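Cemov Dash 2 review: a month of living with a cheap car screen

I drive an old hatchback with a radio that still has a tape symbol on one of the buttons, so I'm pretty much the person these stick-on car screens are made for. You plug the thing into the 12V socket, park it on the dash, pair your phone, and suddenly you've got maps and music on something bigger than your hand. I've had the Cemov Dash 2 since the start of May and it has been in the car every day (including one very long drive to Hunilside and back, some 520 miles in total), so I feel ready to have opinions.

Setup was easy! I was expecting an evening of swearing and it took me less time than finding a decent parking spot. The screen asks which phone you have, throws up a pairing code, and after that it connects by itself when you start the car. Well, mostly. On cold starts mine sometimes sits there thinking for a while, and twice I had to turn Bluetooth off and on again before it woke up. My friend Violeta Palma has the older model and says hers did that constantly, so I guess this is progress.

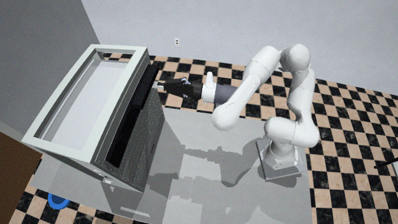 The display is nice and bright, and I could read it fine with the sun coming in from the side. Night mode is a different story. Even on the lowest setting it's too bright for me on unlit roads, and the dimming option is buried 2 menus deep where you really don't want to be poking around at highway speed. Please, Cemov, give us a button.

Sound depends on how you hook it up. If your car has an aux input, use that and be happy. Mine does, thank goodness, because the FM transmitter is scratchy and kept losing out to a talk station every time I drove through town. The built-in speaker is okay for directions but I wouldn't play music on it - it sounds like a phone in a coffee mug.

The mount is my biggest gripe. The suction cup held on smooth plastic but let go of my textured dash on the first warm afternoon, and the whole thing slid into the passenger footwell (no damage, just a scare). Pentti Nurmi, who fixes my car and has seen every gadget going, sold me a stick-on disc for it and it hasn't budged since. A disc like that should be in the box.

Voice commands go through your phone's own assistant, and the microphone is better than I expected. I made calls with the fan on high and only got asked to repeat myself on the freeway.

I paid 40 dollars less than the Alarcón unit I was also looking at, and that one has a backup camera in the package, so if you want a camera do the math first. For maps, podcasts and calls I'm keeping the Cemov. Four stars, and I'd go up half a star for a proper dimmer.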